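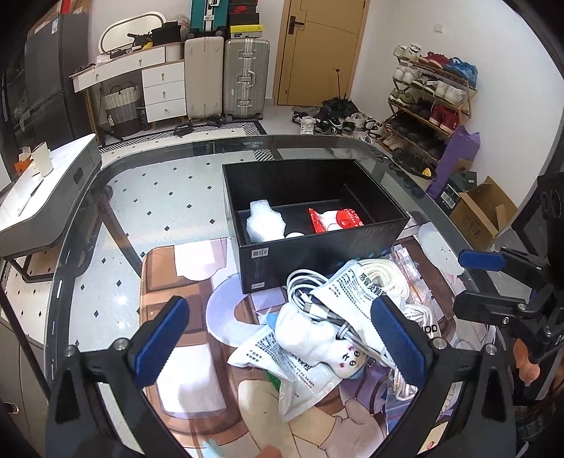
Katalin Bozsik wrote to us in October that her club had stopped arguing about whose turn it was on the arm and started arguing about the best way to pick up a soft toy, and she thought that was a fine trade. We have kept her note pinned over the workbench ever since, because it sums up what we hoped the Gremley Hand Gripper Club Set would do for a group of students sharing one table.

The Gremley is a pair of black hand-held grippers with blue finger pads, made for school clubs, evening classes and anybody working up to the Latomlow sorting round. You hold one, your teammate holds the other, and the two of you clear a tabletop into a box using only what the fingers can reach. It sounds easy until you meet your first coiled cable! Packets slide, plush toys squash, and a bag of loose cord will find a way to hang on to everything next to it. Students who have spent a few evenings with the set in their own hands tend to write much more sensible motion plans later on, and they are a good deal kinder to the motors, too.

Any household clutter will do for practice. We like a mixed pile with something soft, something crinkly and a cable or two, set out beside a tall open box (a low tray lets you get away with sloppy lifts). A glass table is perfectly fine, though you may want a mat on it so that small packets don't skate off toward your partner.

What comes in the carton
Grippers, fully assembled: 2
Spare blue finger pads: 13
Pondeck practice cards, from first lifts to two-person handovers: 51
Score pad, sheets: 100
Small screwdriver for the linkage screws

Looking after it
Wipe the pads with a damp cloth and let them dry before you put the set away. If a finger begins to feel floppy, snug up the silver screws a little at a time and try the movement between turns. Please don't oil the linkages, as the oil creeps onto the pads and then you will be chasing packets all evening.

Clubs and classes
One set keeps a team of two busy, and larger groups usually rotate, with the others keeping score or calling out the next item. Ville Savolainen answers the club mailbox here at Baysal and is always glad to help you plan a first session or choose cards for younger students. He'll want to know how big your tables are, so have a tape measure handy before you write.

Card wording last updated June 2, 2020. Older score pads still work with the current cards.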